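From: Veikko Pitkänen
To: office-moves list
Subject: Re: Desk in the small room, second floor

Veronica Cârstea wrote:
> Can someone confirm which desk is staying in the small room at Odside?
> The inventory has two entries, 468 and 3385, and both just say "desk,
> white." I need to know before the Suominen order goes in, and also if the
> storage unit goes with it.
>
> Veronica

Veronica,

It's 3385, the long one with the curved front edge. 468 was the short straight one and it went to Prutska in August. I've asked them to move it over to their list, but I don't think they have done it yet.

The storage unit under the desktop stays too. Please put it on the same line as the desk so they don't get split up again at the next move.

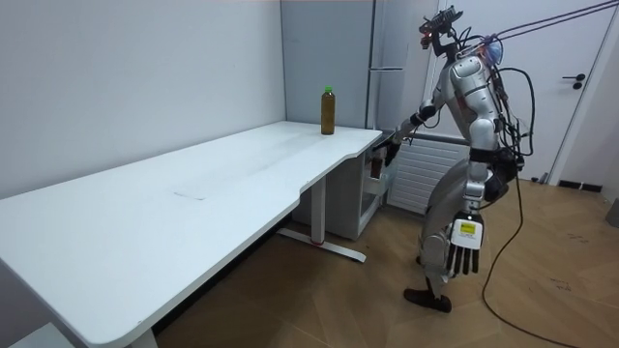

Condition is fine for a used desk. There is one gray mark on the top, near the middle. I haven't tried to get it off. Grurno sent us a cleaner for the white tops last year and it worked on the meeting tables, but leave it on for 5 minutes at most or it dulls the surface. If the mark doesn't come out I would still keep the desk. A new top costs more than it's worth.

The bottle with the green cap at the wall end doesn't belong to the inventory. If it's yours, please take it with you.

For the Suominen order, we don't need a desk for that room at all. Take it off and leave the rest as is. I would also hold off on a second storage unit until we know who is getting the room.

One more thing, the floor in there is wood, so lift the desk if you have to shift it. Don't drag it. The felt pads are in the supply closet, top shelf, next to the spare keys.

Veikko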